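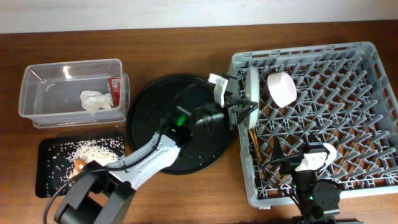
**Minutes, winter meeting of the Skarnolby Allotment Association**
December 28, 2024, in the side room of the library

Present: the chair, the secretary, the member for water, the member for paths, and almost 40 plot holders. Apologies were received from the two holders of the corner plots.

**1. Minutes of the last meeting**

Approved with one correction. In item four, "the north gate" must be "the east gate". The secretary will change it in the book.

**2. Water**

The main tap was closed in the first week of December. One pipe near the compost place is still leaking at the joint. The member for water asked Zirncombe for a price and has the answer in writing: 25 euros for the part, work not included. The meeting agreed to buy the part. Two plot holders offered to do the work themselves when the ground is softer.

A question was asked about the rain barrels on the lower row. They stand on the shared path and the wheelbarrow cannot pass. The owners will move them before the water is opened again.

**3. Seed order**

The order goes again to Jaltesance. The price of seed potatoes has gone up, and some members wished to try another supplier. After a long discussion the meeting voted to stay one more year. Lists must be in the box by the door in 15 days. Late lists will not be added — this was a problem last time and it made much extra work.

**4. Waiting list**

There are 2 free plots, both on the shady side. They will be offered in the order of the list. One member proposed to divide the larger one into halves. No decision; the chair will first look in the rules if this is permitted.

**5. Hedge on the Lưu side**

The hedge is too high and takes the light from the first row. It will be cut before the birds begin to nest. The branches may be left behind the shed, but not burned.

**6. Other matters**

The key to the shed is missing from its hook. Who has it is kindly asked to bring it back.

The fee stays the same.

The meeting was closed at half past eight.

Written by the secretary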